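# Cadeiras de plástico brancas: como as deixo prontas para o verão

Todos os anos, lá para janeiro, quando a chuva não deixa fazer mais nada no quintal, dá-me para tratar das cadeiras. A minha mãe ria-se e dizia que cadeira de plástico não se trata, compra-se outra. Mas eu afeiçoei-me às nossas, que já vieram da casa de Seixas e aguentaram festas, netos e um cunhado que se balança para trás (já lhe pedi mil vezes que não o faça!), e por isso escrevo o que fui aprendendo, a ver se serve a mais alguém.

## Antes de começar

Arranje um sítio onde possa trabalhar sem se dobrar. Eu passei anos a lavar cadeiras no chão, de joelhos, e as minhas costas que o digam. Uma mesa velha serve, ou uma bancada, desde que fique firme. Por cima estendo um plástico preto grande, daqueles de rolo que se vendem para a horta, e deixo-o cair um bocadinho para fora na parte da frente. Não vale a pena esticá-lo muito bem, enruga-se todo assim que se começa a mexer.

Do que costumo ter à mão:

- um balde de água morna com detergente da loiça
- bicarbonato de sódio
- uma escova de unhas e uma escova de dentes reformada
- dois panos, um para esfregar e outro só para secar
- lixa de água fina, para as rebarbas
- vinagre, se houver calcário

Esfregão de arame, nunca. Risca o plástico, e depois a sujidade agarra-se aos riscos e nunca mais sai de lá.

## A parte de cima

Começo sempre pelo encosto e vou descendo. Faço uma papa de bicarbonato com umas gotas de água, espalho com o pano, deixo estar enquanto bebo um café e depois esfrego em círculos pequenos. Para as manchas verdes que aparecem em quem guarda as cadeiras debaixo de árvores (é o nosso caso, temos uma nespereira enorme), o detergente com água morna costuma bastar, com paciência e duas passagens.

Lixívia uso pouquíssima, muito diluída e só ao ar livre. E nunca, mas nunca, junto com o vinagre! A mistura liberta um gás perigoso. Se já pôs um, enxague muito bem e deixe o outro para outro dia.

## Virar a cadeira ao contrário

A parte de baixo é onde mora a porcaria toda, teias, terra, folhas secas, e quase toda a gente se esquece dela. Viro a cadeira de pernas para o ar em cima do plástico e seguro-a pelo rebordo do assento enquanto esfrego, senão ela foge-me. As nervuras do fundo pedem a escova de dentes, passada sempre no sentido da nervura. Nos cantos onde as pernas encontram o assento há quase sempre uma linha escura, e aí enrolo a ponta do pano no dedo e insisto. 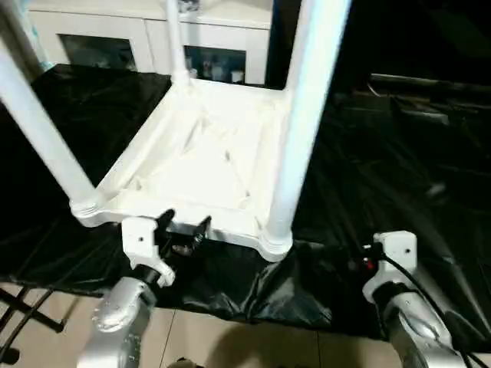

*Cadeira virada sobre o plástico preto, com o fundo do assento à mostra.*

Aproveite para ver se há fendas, sobretudo à volta das pernas. Passe a unha devagar: se a unha prender, olhe com atenção e com boa luz. Uma rebarba resolve-se com a lixa molhada, mas uma racha numa perna não tem conserto em que eu confie. A minha vizinha Abimbola Usman aproveita as rachadas para pousar vasos, e ficam bem bonitas com uns gerânios em cima.

## Secar e guardar

Enxaguo com a mangueira, sacudo e deixo secar à sombra, ainda viradas um bom bocado e depois de pé. Só as empilho bem secas, com um pano velho entre cada duas para não se colarem nem se riscarem. Se as guardar na rua, tape-as com qualquer coisa que deixe passar um pouco de ar por baixo.

O plástico preto lava-se no fim com a água que sobrou no balde, pendura-se na corda e dobra-se para o ano. O meu já tem dois buracos e continua a servir.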